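**Stilthorpe Suturing Project** is a student project in surgical robotics. It was begun in May by Senyo Tsikata as part of the Gavalas automation course. Students program a two-instrument robot to place and tie stitches in practice tissue.

## Method

One instrument, the needle driver, carries a curved needle. The second is a small grasper used to handle the thread. Each run is divided into needle placement, thread pulling and knot tying, and each stage is scored separately. A run is stopped if the needle is dropped 2 times. 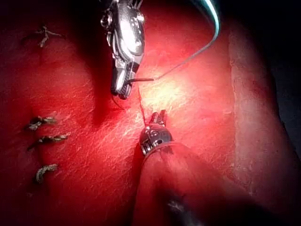

*Needle driver (top) and grasper (bottom) at the central groove, with four tied knots to the left.*

## Data and software

The control software, Ziretti, was written by students. Its first release was trained on 121 runs; the version dated 01/11/2024 used 1,162. Thread tracking remains the main source of error, particularly under strong glare. Teams submit their logs to the course archive, Hisier, which holds some 2,000 files.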